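Chapitre 7
Évaluer une offre de robot d'assistance : le cas du kit Plirby

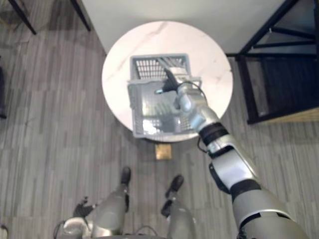

Fig. 7.1. Saisie d'un panier par le bord opposé, main droite, vue depuis la tête du robot.

219 partages · 11 commentaires

J'avoue que j'ai longtemps repoussé ce chapitre. Les six premiers parlaient de couples articulaires, de repères, de calibration, bref de choses qui se calculent, et voilà qu'il faut parler d'achat ! Or c'est bien là que vous risquez de vous retrouver le plus vite après vos études : un lundi de réunion imprévue, une plaquette commerciale sur la table, et quelqu'un qui vous demande si on signe.

Le fil rouge du chapitre sera donc une offre réelle, que j'ai eue entre les mains pendant 4 semaines en juillet. Lultunix, l'éditeur, vend sous le nom de Plirby un ensemble destiné aux humanoïdes équipés de mains à plusieurs doigts : une couche logicielle de manipulation, une bibliothèque de gestes domestiques, un module de suivi à distance et deux jours de formation. L'intégration est assurée par un partenaire, le cabinet Peñalver (très bien, soit dit en passant, et très patient avec mes questions). Le robot n'est pas compris, et c'est écrit en assez petit à la page 11 du devis. Première leçon du chapitre, gratuite : lisez le devis en commençant par la fin.

Pourquoi un panier ? Parce que je trouve cet objet formidable pour juger un système de préhension. Prenez celui de la figure 7.1, en plastique gris clair, avec sa paroi ajourée. Un cube plein, n'importe quelle démonstration commerciale sait le saisir. Une paroi à petites ouvertures, c'est une autre affaire : les doigts peuvent s'y accrocher, la perception de profondeur passe parfois à travers, et le bord que l'on veut pincer est mince. Ajoutez un plateau en marbre blanc, bien clair, sur lequel le bras projette son ombre, et vous avez un petit examen de vision à peu de frais.

Regardez aussi où se pose la main. Elle tient le bord le plus éloigné, ce qui oblige l'avant-bras à passer au-dessus de la table. Mes étudiants me demandent toujours pourquoi on ne saisit pas le bord proche, tellement plus commode. Eh bien essayez chez vous avec un panier et une seule main ! Selon que vous voulez tirer l'objet vers vous, le faire pivoter ou le soulever, le bon bord n'est pas le même. Dans Plirby, ce choix s'appelle la « stratégie d'approche », et il se règle à la main ou se laisse en automatique. Je vous dirai à la section 7.3 ce que je pense du mode automatique (du bien, puis un peu moins de bien).

Kenta Wada, qui a relu ce chapitre et corrigé une bonne partie de mes tableaux, m'a fait une remarque que je garde ici telle quelle : « Tu notes toujours la main, jamais les câbles. » Il a raison. Sur la figure, un câble noir fin fait une boucle au-dessus du poignet et redescend le long de l'avant-bras, un autre, plus court, pend près du coude. Quand vous évaluez un kit, demandez au vendeur comment le planificateur de trajectoires tient compte de ces longueurs libres. Chez Lultunix, la réponse tient dans un paramètre d'encombrement, une sorte de gaine virtuelle autour du bras, à renseigner soi-même. C'est honnête, c'est un peu fastidieux, et il faut compter environ 2 heures la première fois.

Côté concurrence, j'ai gardé la solution Imis comme point de comparaison. Elle coûte moins cher à l'entrée, s'installe plus vite, mais sa bibliothèque de gestes est fermée : vous achetez ce qu'il y a dedans et vous faites avec. Pour un atelier qui répète la même prise toute la journée, je la recommanderais sans hésiter. Pour un laboratoire d'enseignement comme le mien, où l'on veut ouvrir le capot, j'ai préféré Plirby, malgré une documentation dont la traduction française m'a fait passer quelques soirées pénibles.

Un mot de méthode avant d'attaquer. Je ne vous demanderai pas de me croire sur parole, et encore moins de croire la plaquette. Chaque critère du chapitre est accompagné d'une petite manipulation, faisable avec du matériel ordinaire, et d'une grille à remplir. Remplissez-la vraiment, au crayon, avec vos ratures. La mienne en est couverte.

La section 7.1 reprend le vocabulaire des devis, avec les postes qui reviennent partout : licence, intégration, maintenance, formation. La 7.2 traite des essais de préhension et revient en détail sur la prise par le bord. Si vous n'avez pas encore lu le chapitre 5 sur les repères de la tête et du poignet, faites-le avant, sinon les exercices de la 7.2 vont vous sembler bien mystérieux.

36 réactions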